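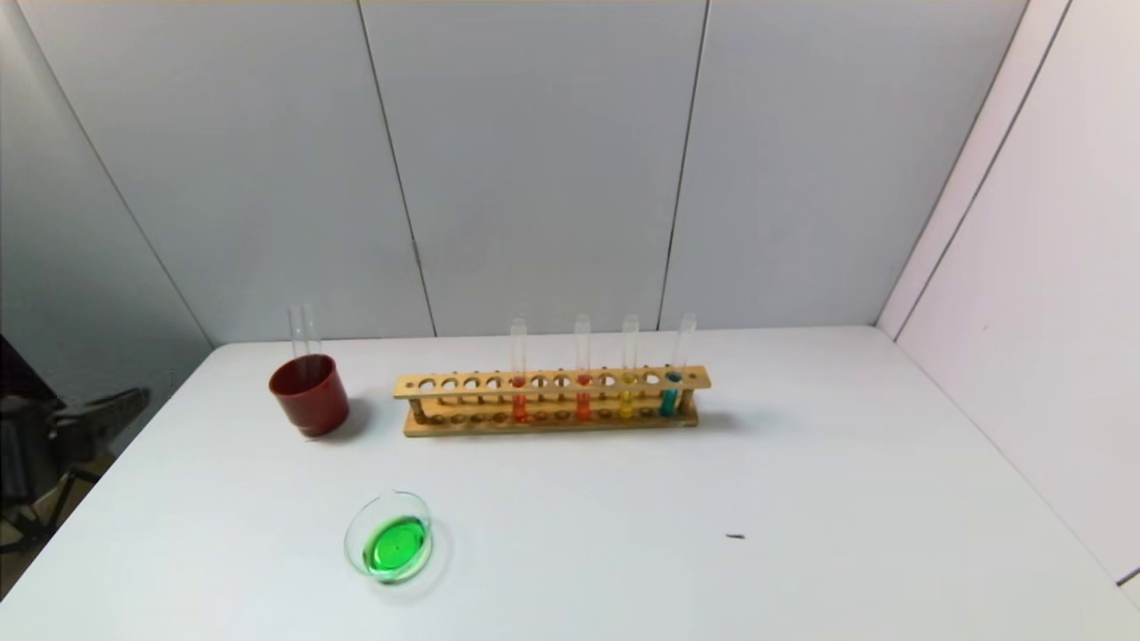
The test tube bench in the Nolby corner, with the rack, the red cup and a dish of green.

Progress report to the Menon fund: teaching by hand, second stretch

Hello again, and thank you for being so patient with us over the winter! We've had a busy few months at Nolby and I'm much happier writing this one than I was writing the last.

You'll remember that we'd only just got the remote control working when I last wrote. Someone drives the arm through the whole job from a chair, the arm records every movement along with the camera views, and the recordings are what the Lunum software learns from. We promised you 300 good recordings of the tube work by the end of the grant and we now have nearly 300, so I'm feeling quite cheerful about that part. (The last few should be in before December.)

We've stuck with glass tubes, coloured liquids, a wooden rack, a cup and a petri dish. It sounds like a small set of things but there's a surprising amount in it. A tube has to be gripped firmly enough to stay upright and gently enough not to crack, and getting the bottom of it lined up with a hole is fiddly work when you're looking at a screen - I still go slower on that bit than on anything else. We move the tubes to different holes between runs so the software doesn't just learn one set of positions.

Nine of us have now had a turn at driving, up from the three I mentioned before. New people get a morning on the slow setting, then their first 23 recordings go in a separate folder and we look through them together before any are used. That was the Grokinthorpe team's suggestion and I'm very glad we took it, because everybody picks up odd habits at first and it's easier to fix them early. 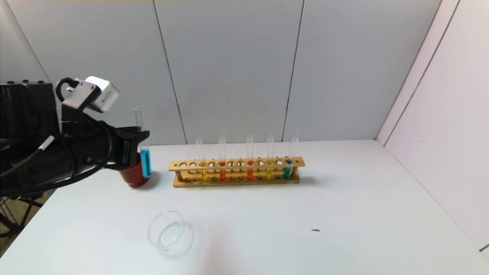 Why not simply write a program for each movement?
We could for one fixed layout, but the rack and tubes move about from run to run, and a person at the controls adjusts without thinking. Recordings of lots of people doing that give the software something to learn from.

On the money side, we're a little under on equipment and a little over on people's hours, mostly from the training mornings. I'd like to move the spare equipment money across if you're happy with that. A one-line email would do!

Next up is the first proper trial of the trained software with hands off the controls. We've set aside 19 layouts it won't have met before, and I'll send you the results whichever way they go.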